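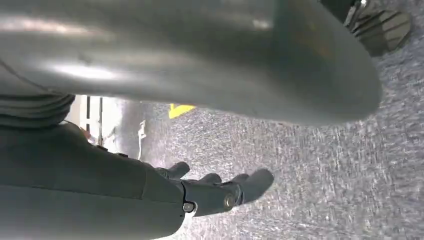
Segundo Folke Moen, o trabalho não ficou mais leve com a chegada dos robôs, mudou de lugar: antes cansavam-se as costas, agora cansam-se os olhos e a atenção. Esta observação, feita na segunda ronda de entrevistas, resume uma grande parte do que encontrámos na oficina da Hovden, e convém discuti-la com algum cuidado.

### 5.2 A redistribuição das tarefas

Antes da introdução do sistema Bolura, cada operador preparava e transferia o material à mão. Hoje estas operações são executadas por mãos robóticas, e as pessoas ocupam-se da condução, da correção e do registo. A Figura 2 mostra uma destas mãos a curta distância, sobre a alcatifa mosqueada. A partir deste ponto de vista, uma grande superfície curva ocupa quase toda a parte superior e o pequeno objeto amarelo no chão fica em grande parte encoberto. Vários entrevistados referiram esta dificuldade: quem trabalha com tais vistas parciais tem de imaginar o resto do espaço, e esta competência não constava em nenhuma descrição de funções.

Uma segunda mudança diz respeito à distância. Os operadores mais antigos conheciam o material pelo tato – sabiam, pelo peso na mão, se uma porção estava certa. Com a transferência para pratos, este saber deixou de ter uso direto, embora seja ainda invocado quando surge um erro.
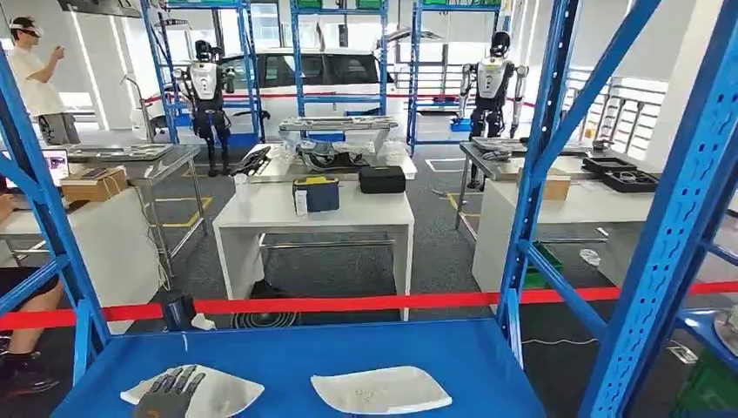
*Última alteração desta página: novembro, versão 3*

**Figura 3.** Mão robótica apoiada num prato branco; no segundo prato, um pequeno monte de material granular claro. Atrás da corda vermelha, dois robôs humanoides; à esquerda, uma pessoa com óculos de realidade virtual.

A disposição da sala confirma os relatos. Há pessoas e máquinas no mesmo espaço, mas com uma corda de barreira a atravessá-lo, e o portátil aberto na bancada tornou-se um posto de trabalho ao lado de uma caixa de cartão. Florence Caron considera que a corda alterou também as conversas: pede-se menos ajuda ao colega, porque quem usa os óculos parece ausente. Não dispomos de dados suficientes para generalizar esta afirmação. Ela é, no entanto, compatível com o conceito de «presença deslocada», que retomamos na discussão do caso Zerngate.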